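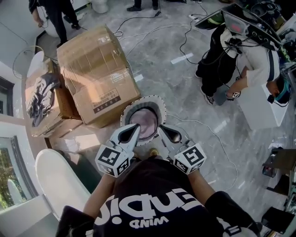 Pomare Pair – hand-held grippers, left and right

Sold in twos. Ships with two marker cubes, a wrist strap nobody has ever used twice, and a manual that Malcolm Catterall wrote and that Malcolm Catterall asks you to read.

In stock: 20
Item 671

Why we carry it

We used to stock the Brandik and only the Brandik. It's a fine gripper if your plans involve blocks on a table. Then customers started asking about bathrooms, and we had to admit we had never taken one near a bathtub. So we took the Brandik, the Imier and the Pomare and spent a Monday with all three around white porcelain and a marble-patterned floor, a combination that is hard on tracking and harder on knees.
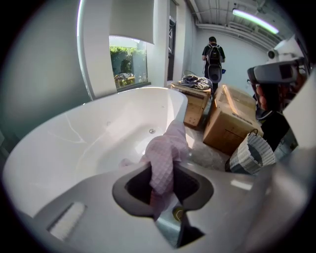
Cloth is where cheap grippers give themselves away. Any of the three will close on a box. Fewer of them will take a thick fold and let you see what you've got. We used a pink quilted cloth hung over the rim of a tub, which gives you a soft thing, a slippery thing and a curve to fight with all at once. The Imier kept pinching one layer and leaving the other behind. The Brandik took both and then wouldn't give them back. The Pomare closed on the fold and opened again when told, a low bar that we have learned to respect.

How it feels

The body is wide. Idalina Carrilho, who has small hands and strong views, calls it "holding a toaster by the crumb tray," and she still picked it over the Imier by lunch. The trigger is light. Your forearm will complain before your fingers do. If you plan to work low, over a floor or down inside a basin, take a break every 20 minutes whether you feel noble or not.

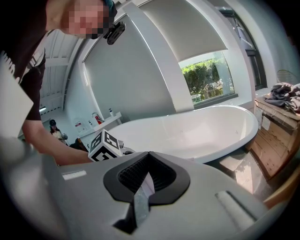 The camera view is wide enough to find the opening and most of the room besides. You'll see your other hand in it, and you'll see your colleagues. The corners go dark, and cropping them costs you very little. We left the exposure on auto all day and regretted it only when someone worked toward a window.

Tracking

Keep the cubes clean. Virgilio Umali got a thumbprint across one and lost an hour to it – he'd like that hour back, and has asked us to mention it. Glossy surfaces didn't bother the markers as much as we'd feared. Steep wrist angles did.

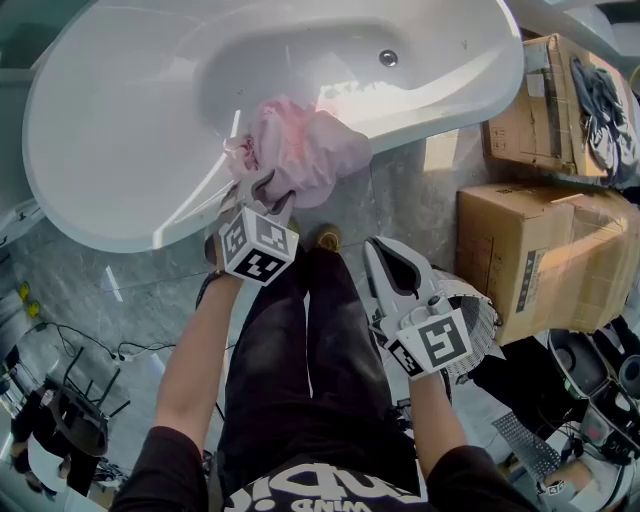

You also want to practice with the left hand alone before you use both. Almost everyone steers with the right and lets the left wander off.

Specs and small print

Finger pads: replaceable, sold by the pair
Rated cycles per pad set: 2,000
Controller: Asto hub, sold separately (sorry)
Warranty: 2 years, pads excluded

Returns go to Colin Bickerstaff. Please take the hair off the pads first.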